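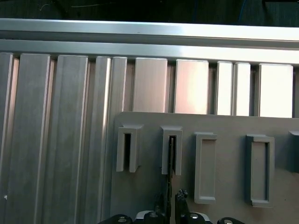 The gripper over the parts plate on the aluminum table at Tustcombe.

Liette Perron keeps the rulebook for the robot bench at Tustcombe, a parts recovery shop where arms work on desktop computers. When she took the job, the rulebook was a folder of emails. It now has 148 entries, and she would like it to be shorter.

"People write a rule after something goes wrong and then never look at it again," she said. "Half my work is taking things out."

She started on the floor, stripping computers by hand at Dromau, and moved over when Tustcombe bought its first arm. She still judges a rule by whether a person on an early shift would follow it. One that asked operators to sign a sheet before each tool change went in the first month. They were signing the whole page at the start of the day.

The rule she defends hardest is about the fixture plate. Nothing goes on it that does not have a holder, and no holder gets used for two kinds of part.

"If you can put a bracket in it and you can also put a drive in it, somebody will," Perron said. "Then the arm goes to the right place and picks up the wrong thing."

Raffaele Bellini, who programs the arms, was against that one at first. It meant printing more holders and giving up space on the table. He came around after going back through 1071 logged picks and sorting the failures by holder.

"The shared ones were at the top of the list," he said. "I stopped arguing."

Bellini's own addition to the book covers approach speed. Within 300 millimeters of a case or a fixture, the arm drops to its slow setting, and an operator can't override that from the pendant. He wanted the limit to apply to the whole table. Perron talked him out of it on the grounds that operators would look for a way around it.

They still disagree about sheet metal. Computer cases have folded edges and thin flanges, and Bellini would like each model measured before an arm goes near it. Perron thinks a visual check and a slow first pass are enough for a model the shop has seen before.

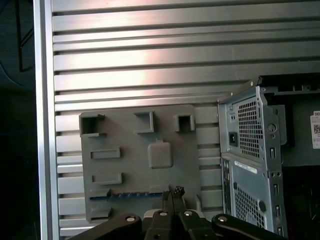

Two arms, one table

Running two arms at the same table called for a section of its own. Nives Pagano wrote most of it in June, after a visit to the De Luca plant, where she had gone to look at something else.

"They had a line painted down the middle of every cell," Pagano said. "I liked how simple it was, but our work sits right on top of where the line would be."

The shop uses a claim system instead. An arm asks for the area over the case, gets it or waits, and gives it up when it has pulled back to its parking position. If an arm stops while holding a claim, both arms stop, and a person has to clear it at the table. It can't be cleared from the office.

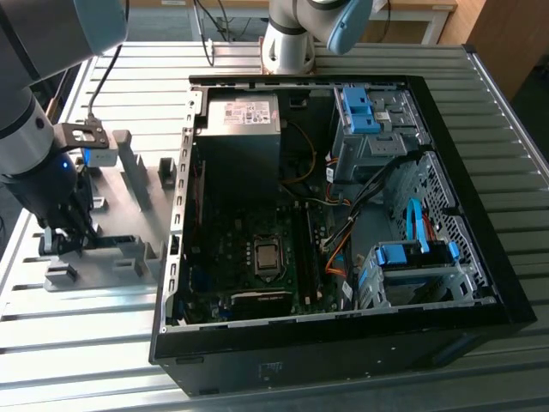
Plultix Quarterly | Issue 2 | Page 14

Pagano says that last part gets the most complaints. The walk from the office takes a minute, and most stops are minor. She has no plans to change it. "I want someone looking at the cables before it moves again," she said.

Cables are the next thing on Perron's list. The book has rules for wiring inside a case and rules for the cables on the arms, written at different times by different people, and the words do not match. She and Pagano are rewriting them as one section. New operators will try the draft first, with no one there to explain it.

"If they have to come and ask me what a line means, the line is wrong," Perron said.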